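Foltden workshop notebook
November, morning, kettle on
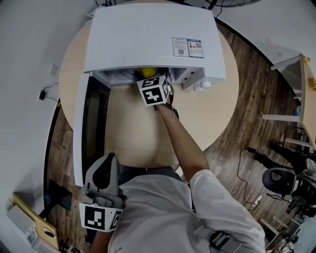 The white oven on the round table

I promised myself I would write this one up properly, as last month's entry for the other bench came to four lines and a tea ring, and I had to ask everybody what I'd meant by it. So, at more length than anyone needs: we have been getting the white countertop oven settled in its new place on the round table, and practising putting things into it and taking them out again with the door open.

I am calling it the oven because that is what we all call it. The door has a dark window and swings out to the left, and it needs a good deal more room than I allowed for in my sketch. I had pencilled in the tray rack on that side and will have to rub it out again. When the door is right back it takes over the left half of the table, so anything you want to hand has to live on the right or on your lap.

The table

I do like this table. It is the light wood one, and being round it lets you pull the chair in close and still reach the oven on the far side without leaning on a corner. The drawback is that a round top gives you nothing to line up against. I spent a silly amount of time this morning trying to get the oven square to an edge that hasn't got one, and in the end I squared it to the floorboards, and it looks perfectly all right.

I measured from the near edge of the table to the front of the oven and got 43 cm, which is comfortable for me sitting down. The taller among us may want it pushed back a touch. Please put it back afterwards, or at least write down where you left it.

The yellow thing

We used the yellow one for the reaching in and out, as it shows up nicely against the inside, which is very shadowy once your arm is in the way. I tried the dark ones earlier and kept losing them at the back. If Cliline still have the clip-on lamp we lent them, it would be lovely to have it home again.

I did over 50 goes before lunch, in and out, door open throughout, and my shoulder has opinions. I'd suggest swapping over sooner than I did. Next time I want to do a set that starts with the door shut, as opening it is half the job in any real kitchen and I've been rather putting it off.

Odds and ends

The labels on top, towards the right, are to stay on, please. I know they are not pretty, but I have already peeled one off a kettle and regretted it. I have copied our own shelf number, 2049, on to the inside cover of this book.

The Zerkdale order is in. I asked for 600 mm shelf liner and they have sent the narrow sort again, so I shall ring them after tea. The Shirima box is still under the stairs — it has the spare trays in it, and I think the oven gloves, though I wouldn't swear to the gloves.

Still to do: find a new spot for the tray rack, wipe the table down with the mild soap (never the spray, it leaves the wood cloudy), and decide whether the oven stays here over the winter or goes back to the long bench. I'd vote for here. It's nearer the biscuits.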